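The Orange Box

My father ran a bottle washer at the Ashworth plant until it closed in October. When they cleared the floor, they let the men take things home. Most took chairs. He took the switches off his own panel and brought them to my house in a coffee can, and he told me to find out if they were any good.

I didn't know how to find that out. I work in receiving at Jiltholm. I know how to check a part number against a sheet. But there was a white table at work I could use after my shift, and there were trays. I put my father's parts in the blue one. The other was a steel tray with a black bottom, and the plan was that anything I tested and trusted would go in there.

The orange box was the biggest piece, square, with one round hole in the top. The red stop button went in next to it, then the green button, then the rest. I left the steel tray where it was and went to find a meter.
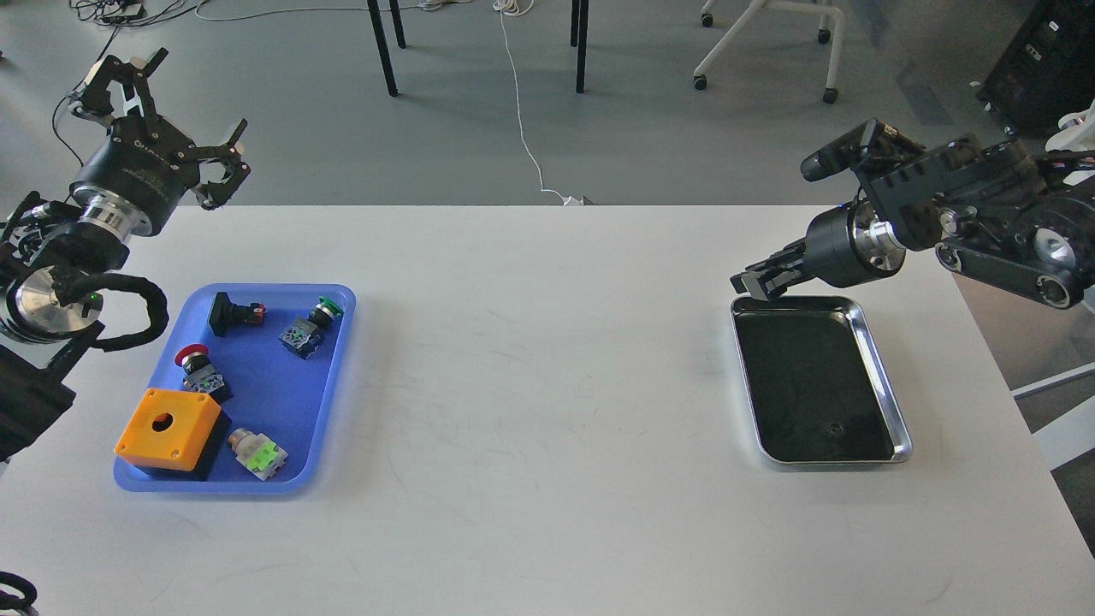 The Meter

The meter was in the tool cage, and the man at the cage wanted a badge number and a reason. I gave him the number. He looked at me for a while and then gave me the meter, and he said it had to be back by 6.

Testing a button is not hard. You put one lead on one terminal and one lead on the other, and you press. I did the green one first. It beeped when I pressed it and stopped when I let go. I did it again. Then I did the red one, and it beeped without being pressed and quit when I hit it, and I sat there for a minute because I thought I had broken it. I looked it up on my phone. A stop button works the other way around. It is closed all the time, and when you hit it, it opens, and the machine quits.

My father had hit that button one time in twenty years. He told me about it when I was a kid. A man had his sleeve in the rollers. The man kept his arm and moved to Florida.

I put the green button back in the blue tray. I should have put it in the steel one, but I wanted to do it all at once, at the end, so I would have something to tell him.

There was also a gear. It was small and black, and I couldn't see what it had to do with a panel. I set it out on the table by itself, between the trays, so I wouldn't mix it up with the rest.
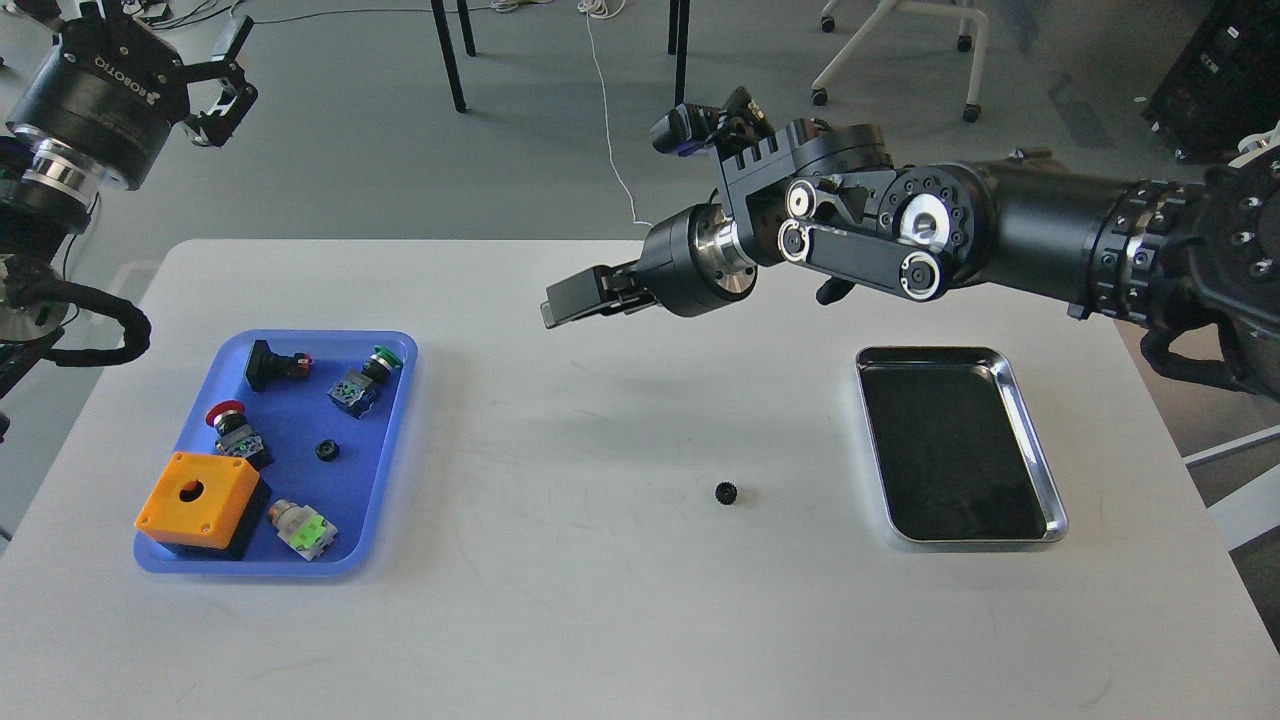 On the phone my father said it was no part of the panel, he knew that much. It came off the label feeder, the Orkano, and he had carried it in his shirt pocket so long he forgot he had it. They'd ordered a new one and it came in the wrong size, and then the right one came, and somebody handed him the old one and he put it in his pocket. Was it any good, he wanted to know.

I said it had all its teeth as far as I could tell.

Well, he said, put it in with the others then.

So I did. I asked him what he wanted to do with the parts if they tested fine. He said he hadn't thought about it. He asked what a new stop button cost, and I told him Skukico had the whole set, box and all, for $99. He didn't say anything to that. I heard him turn the TV down.

He said the new ones had less spring in them. 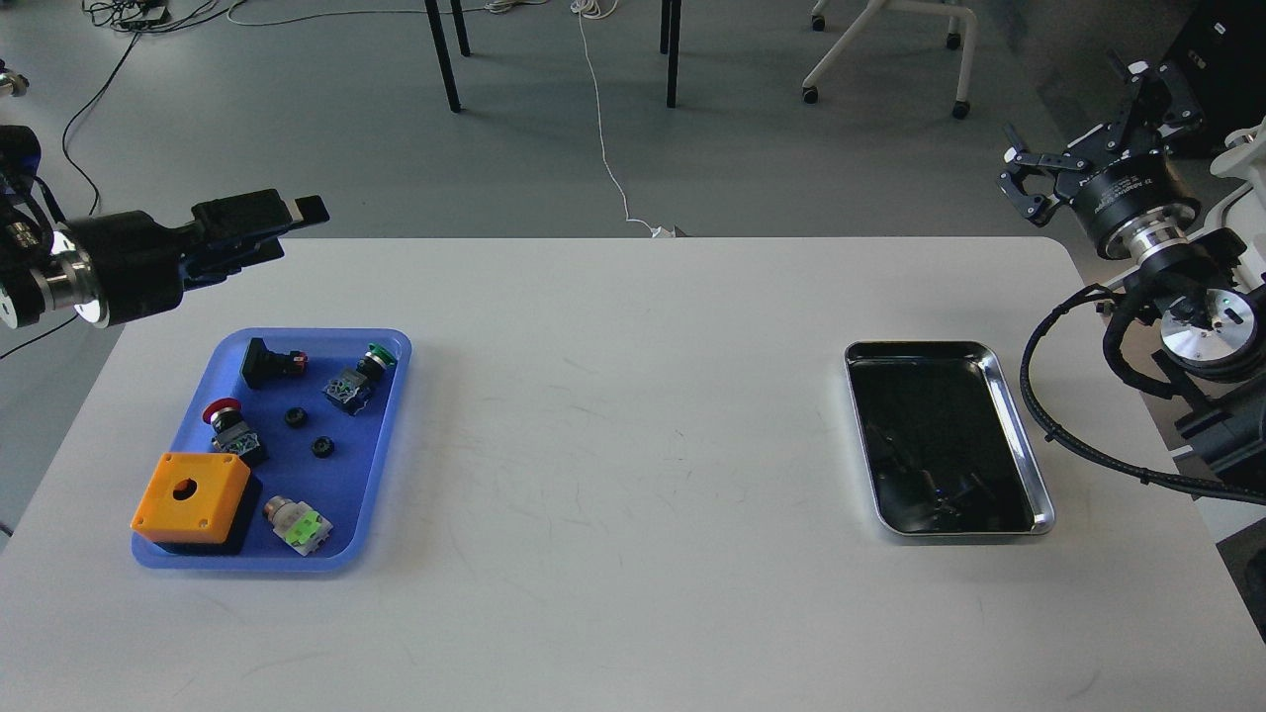
I told him I would have the answer by the weekend. Then I hung up and looked at the orange box for a time. There was nothing in it to test. It was only a box with a hole. He had worked with it at the height of his chest for all those years, and I had been to the plant twice and couldn't remember seeing it.

I cleaned the top of it with my thumb. I put the meter back in its case and walked it down to the cage. The man checked the leads and crossed out my number. He asked me if they were good, whatever they were, and I said the ones I'd gotten to were.

When I got back, the steel tray still had nothing in it. I didn't move anything over. My father is 68. He was going to ask me which one I did first and how it sounded, and I thought he might as well come in and press them himself. I called my supervisor and asked if a visitor would need a badge. She said yes, and closed shoes.
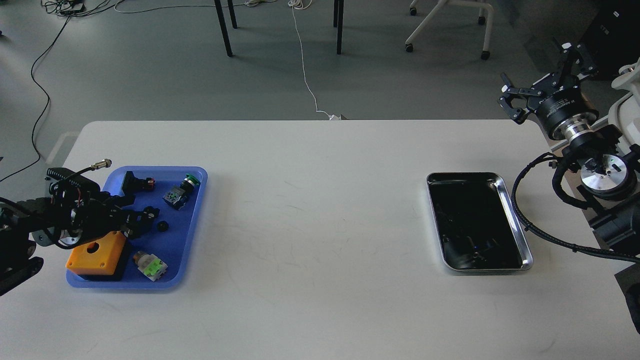
Page last updated 18th December

He came in his plant shoes. I signed for him at the front and he pinned the badge on his collar, where they used to wear them at Ashworth. I had the meter out already. He picked up the red one first and turned it over and looked at the screws.

"Who's been at these?" he said.

I said I had only touched the leads to them. He nodded and held it out to me, and I put the leads on, and he pressed.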